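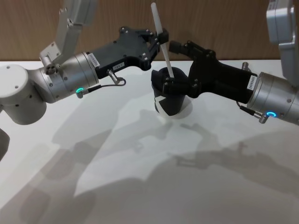
Section 9. Setting Up Two-Arm Coordination

The coordination module of Trakside Motion allows two arms to work on one object or on two objects that must meet. It applies whenever the motion of one arm depends on the position of the other. In the stirring task used throughout this section, the right gripper holds a black cup by its upper part and the left gripper holds a long white stick that reaches down into it. The right arm is therefore entered as the holding arm and the left arm as the working arm.

Before you begin, complete the single-arm calibration in Section 8 for both arms. Only operators with supervisor access may change the settings below.

1. Open the Coordination page and select New Pair.

2. Assign the holding arm and the working arm. The roles cannot be changed while a program is running.

3. Select the shared reference. For tasks of this type, choose Held Object. All working-arm positions will then be measured from the rim of the cup.

4. Move both arms to the meeting position in manual mode, at reduced speed, and press Record.

5. Set the approach direction to Vertical and enter an approach distance of 100 mm.

6. Set the minimum clearance between gripper bodies to 40 mm. The planner rejects any path that falls below this value.

Note: Clearance is calculated from the gripper models stored in the tool library. Cables are not included in these models. Where a cable loops away from the wrist, enlarge the model using the Padding field.

7. Enter the force limit for the working arm. The default value is 14 N.

8. Select Check Path. If the message "No shared path" appears, return to step 4 and record a new meeting position.

9. Run the program once in Step mode before selecting Automatic.

CAUTION: Do not open the holding gripper while the working arm is below the rim. Use the Retract command first.

CAUTION: Strong shadows on a light tabletop may be read by the vision module as object edges. Complete the lighting check in Section 11 before relying on camera-based positions.

Saved pairs are stored under the name of the current work cell. To copy a pair to another cell, see Section 12, Export and Transfer.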